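6. Aligning the head view and the gripper views

Dremosance keeps a separate clock for each video stream. Before you label a session, line the streams up so that a gripper closing shows at the same moment in every view.

6.1 Open the session from the Sidance folder. If it was recorded before the August update, run Convert first.

6.2 Set the head view as the reference. Choose a stretch where both grippers are near the cloth and neither is fully hidden by a hand.

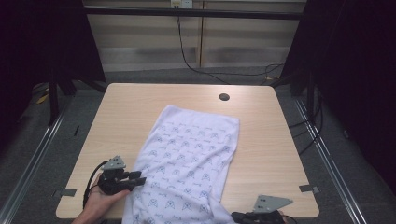
6.3 Drag the offset slider until the jaw width trace and the reference video agree. Fine steps are one frame each; hold Shift for steps of 8.

Note: The trace is drawn from the jaw encoder and has its own delay. Leave Encoder Delay at 6 unless you have changed the cable or the hub.

6.4 Switch to the gripper view and step through the grasp one frame at a time. Put the Closed marker on the first frame where fabric is held between both fingertips — not where the fingers first touch it.

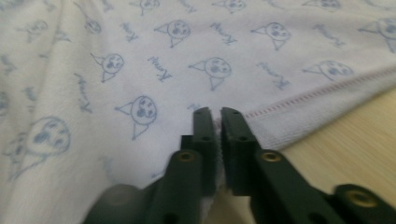 6.5 Repeat for the other gripper. The two offsets are stored separately and will often differ.

6.6 Press Check. The planner reads the markers and lists any grasp with no matching Open marker.

Caution: Do not press Rebuild while Check is running. The index file will be left half written and must be restored from backup.

If Check stops with error 1409, one of the streams has missing frames. Go to section 9, Repairing a stream, then start again from 6.2. Offsets saved before the repair are no longer valid — clear them first with Reset Offsets.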